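무실점 기록은 화려하지만, 바루아의 진짜 시험은 아직 시작되지 않았다

벰데일 고교리그 남부지구 선두 바루아가 수요일 저녁 홈에서 클라키아를 16대 0으로 꺾고 지구 우승을 확정했다. 관중석은 일찌감치 축제 분위기였고, 경기장 아나운서는 3쿼터가 끝나기도 전에 '역대 최강 수비'라는 말을 두 번이나 썼다. 점수판만 보면 토를 달기 어렵다. 그러나 경기 내용을 처음부터 끝까지 지켜본 사람이라면 그 표현에 선뜻 고개를 끄덕이기는 힘들었을 것이다.

우선 클라키아가 어떤 팀으로 나왔는지부터 따져 볼 필요가 있다. 주전 쿼터백은 어깨 부상으로 유니폼도 입지 않았고, 왼쪽 태클 자리에는 원래 수비 라인에서 뛰던 2학년 선수가 들어갔다. 첫 공격권에서 클라키아는 스냅 실수로만 12야드를 잃었다. 바루아 수비진이 빼앗은 거리가 아니라 공이 센터의 손을 떠나 엉뚱한 곳으로 굴러간 결과다. 기록지에는 둘 다 같은 마이너스로 적힌다.

득점 과정도 깔끔하지 않았다. 바루아는 1쿼터 중반 러싱 터치다운으로 먼저 앞서 나갔고, 보너스 킥까지 성공시켜 7대 0을 만들었다. 2쿼터에는 상대 펀트가 짧게 떨어진 덕에 좋은 위치에서 공격을 시작하고도 세 번 연속 전진에 실패해 필드골로 만족해야 했다. 후반에 나온 필드골 두 개도 사정은 비슷하다. 골라인까지 한 뼘을 남겨 둔 상황에서 반칙으로 물러난 장면은 두고두고 이야깃거리가 될 만하다. 터치다운 하나와 필드골 세 개. 지구 우승팀이 주전이 빠진 상대를 홈으로 불러들여 거둔 성적표치고는 소박하다.

그럼에도 바루아 코칭스태프는 경기 뒤 만족스러운 표정이었다. 구단이 배포한 짧은 자료에는 "수비가 경기를 지배했고 공격은 필요한 일을 했다"는 문장이 들어 있었다. 필요한 일이 무엇이었는지는 설명이 없었다. 레드존에서 세 번이나 터치다운 없이 돌아선 이유를 묻는 질문에는 "영상을 다시 보겠다"는 답이 돌아왔다. 지난달에도 같은 대답을 들었던 기억이 난다.

수비 기록 자체를 깎아내릴 생각은 없다. 바루아의 라인배커진은 이 지구에서 가장 빠르고, 태클 실수도 눈에 띄게 줄었다. 4쿼터 초반 클라키아가 모처럼 상대 진영 깊숙이 들어왔을 때 네 번째 다운을 막아 낸 장면은 흠잡을 데가 없었다. 다만 그 장면 직전, 클라키아의 와이드 리시버가 코너백을 완전히 따돌리고도 공을 놓쳤다는 사실은 함께 적어 두어야 공평하다. 정상적인 쿼터백이 던졌더라면 어땠을까. 무실점이라는 말은 이런 질문을 덮어 버리는 힘이 있다.

더 큰 문제는 다음 상대다. 결승에서 만날 칼티코는 올 시즌 팀 전체 전진 거리가 3115야드에 이른다. 클라키아와는 체급이 다르다. 칼티코는 공을 오래 쥐고 짧게 끊어 가는 팀이어서, 바루아가 즐겨 쓰는 과감한 블리츠가 오히려 독이 될 수 있다. 두 팀은 시즌 초반에 한 번 맞붙었고 당시에도 바루아가 이겼지만, 그날은 폭우 때문에 양 팀 모두 패스를 거의 포기했다. 그 결과를 근거로 우세를 점치는 예상이 많은데, 마른 잔디에서도 똑같은 이야기가 될지는 의문이다.

바루아의 공격이 이대로라면 수비가 또 한 번 완벽해야 한다. 러닝백 한 명에게 공을 몰아주는 방식은 지구 안에서는 통했다. 칼티코 수비 라인은 바로 그런 공격을 잡아먹으며 여기까지 왔다. 수요일 경기에서 바루아가 시도한 긴 패스는 손에 꼽을 정도였고, 그마저 대부분 사이드라인 밖으로 나갔다. 숨겨 둔 작전이 있다는 소문도 돌지만, 이런 소문은 결승을 앞둔 팀이면 어디에나 붙는다.

리그 사무국도 분위기를 띄우는 데 열심이다. 결승전 입장권은 4000장이 풀리고, 사무국은 매진을 자신한다. 지난 시즌 결승 때도 같은 말을 했지만 당일 원정 응원석은 군데군데 비어 있었다. 이번에는 킥오프를 오후 7시로 늦췄는데, 칼티코 쪽 학부모들은 돌아가는 버스 시간을 두고 벌써 불만을 내놓고 있다. 사무국은 셔틀 운행을 검토 중이라고만 밝혔다. 검토가 끝나는 시점이 결승 전인지 후인지는 확인되지 않았다.

심판 배정도 변수다. 수요일 경기에서는 홀딩 판정이 전반과 후반에 전혀 다른 기준으로 나왔고, 양 팀 벤치 모두 항의했다. 전반에는 웬만한 접촉을 그냥 넘기던 심판진이 후반 들어서는 손만 닿아도 깃발을 던졌다. 바루아의 골라인 앞 반칙도 그 와중에 나왔다. 결승 심판진은 아직 발표되지 않았다. 규정상 같은 조가 연속으로 배정될 수 있다는 점이 마음에 걸린다.

클라키아에게도 한마디는 남겨야겠다. 이 팀은 완패하고도 마지막 쿼터까지 주전을 빼지 않았고, 수비는 레드존에서 세 차례나 바루아의 터치다운을 막았다. 부상자가 돌아오는 다음 시즌에는 다른 순위표에 이름을 올릴지도 모른다. 물론 부상자가 돌아온다는 말 역시 해마다 듣는 말이다.

바루아는 이번 주 남은 기간 비공개로 훈련한다. 주전 러닝백은 경기 막판 발목을 만지며 벤치로 들어갔으나 팀은 단순한 휴식 차원이었다고 설명했다. 부상자 명단은 결승 전날 나온다. 칼티코는 훈련을 공개하기로 했다. 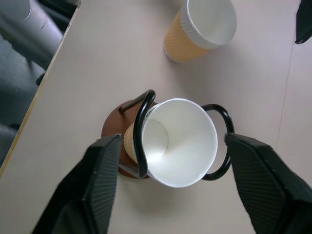
타루시 사르카르(Tharushi Sarkar): 기사가 너무 박하네요. 주전이 빠졌어도 0점은 0점이고, 클라키아가 공을 놓친 것까지 바루아 수비 탓으로 돌릴 일은 아니잖아요. 다만 레드존 이야기는 인정합니다. 저도 현장에 있었는데 세 번째 필드골 때는 우리 응원석에서도 한숨이 나왔어요. 칼티코를 상대로 또 3점씩 쌓을 생각이라면 곤란합니다. 그리고 셔틀은 제발 빨리 결정해 주세요. 작년에는 경기 끝나고 주차장에서 한참을 기다렸습니다.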